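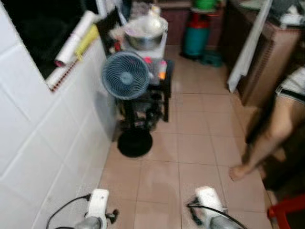
Passage kitchen

A passage kitchen is a long and narrow kitchen through which one must walk to reach another part of the home. It is found mostly in small apartments and in older houses that were later divided. The word is used for the room itself and also for the way of arranging it. In the builders' catalogs of the Zerouali company it is listed under the name "corridor type".

Layout

In most passage kitchens the cabinets stand at one end or along one long wall, and the other wall is left free, so that two persons can pass each other. The width is small, and a door that opens to the inside is usually avoided. A dining table is normally not placed in the passage. It stands in the next room, where also the plates and cups in daily use are often kept.

Surfaces

Ceramic tile is the most common material for the floor and frequently covers the walls too. Glossy wall tiles are easy to wipe from grease, but the grout between them takes a darker color with the years and must be cleaned with a brush. Large floor tiles have less grout than small ones. They show smudges more easily if the color is light.

Storage

Free-standing metal racks are used where built-in cabinets are too few. Heavy things are recommended for the lower levels. In practice, the large pot often goes on the top, as it is too wide for the other shelves. Window sills serve for rolls of bags, cloths and other small things which have no fixed place.

Ventilation

A single window at the side gives little movement of air. Many households put a fan on a stand in the passage during cooking, and in warm regions it stays there from July until the end of the season. The base of the stand should not block the walking line, and the cord should be laid along the wall. The fan should also not blow directly over a gas flame.

Connection to the living area

Between the cooking and the living part there may be a counter or a low partition. It is sometimes used for serving, and sometimes only marks the border of the two parts. Strong colors are chosen for the front side more often than for the top, where a lighter surface makes crumbs and spills easier to notice.
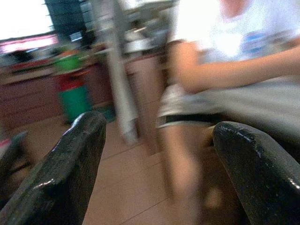 A long maroon counter or low partition with a lighter top, at the back of the room.

In a survey of 308 apartments in the Basia district, Kamala Mudaliar found that 12 had a passage kitchen with such a counter. A further nine had a passage kitchen without it.

Use of the dining table

The table next to a passage kitchen takes over a part of the kitchen work, such as peeling, sorting and the drying of dishes. It is also the place where family members sit between meals. A surface with a stone pattern is popular, for it hides small scratches.
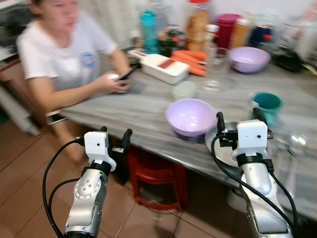
Anil Rodrigues disagrees with the idea that the table should replace the work surface. In his opinion, "a kitchen that sends its work to another room was measured wrongly", and at least one free surface beside the stove is necessary, even if the passage becomes less wide.

See also

Galley kitchen
Kitchenette
Serving counter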